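Chore automation (household and light shop work)

Reading time: 2 min

Chore automation is the use of general-purpose robots for small manual jobs usually left to people, such as folding, sorting, clearing up, and putting simple parts together. It is distinct from fixed factory automation, in which one machine repeats one motion on one product. Claims that the field is close to everyday use have been made often and should be read with care. 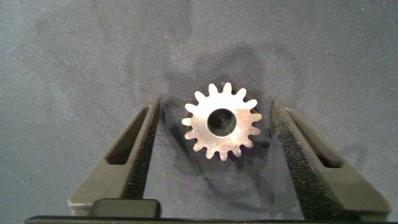 Assembly of small parts is a common test of progress, and a generous one. The usual task asks a robot to pick up a part, carry it, and fit it where it belongs. A spur gear with fifteen teeth and a plain round bore, held face-on between two padded fingers, is the kind of part favored for such work. It is rigid, it keeps its shape, and it can be gripped from either side. A sock has none of these qualities, and neither does a wet plate.

Results depend heavily on who is counting. At Brukance, a parts shop in Drundville, a trial begun in August logged 1,129 attempts at a gear-fitting job, of which 1,030 were recorded as successes. Sanaa Ouazzani, who reviewed the logs, found that 42 of those successes had involved a person nudging a part back into reach. The remaining 99 attempts were failures by any measure. The shop still describes the trial as unattended.

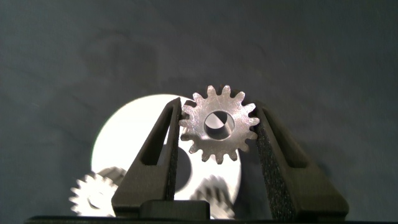
Speed is reported less often than success. Ouazzani's review gave no cycle times, as none had been kept, and the shop did not run a worker on the same job for comparison. A robot that fits a gear correctly but takes several times as long as a person may still be useful overnight - though only if it can recover from a dropped part, and most trials stop the clock when that happens.

Household work has fared worse. The Rocha home trials, run by Aparecida Siqueira in Ronwood, covered 129 chores in furnished kitchens and laundry rooms. Siqueira reported that the machines did best at moving hard objects from one clear surface to another, and that few of the chores people wanted done were of that type. Supporters reply that the software is improving quickly. The trials have not been repeated with newer software.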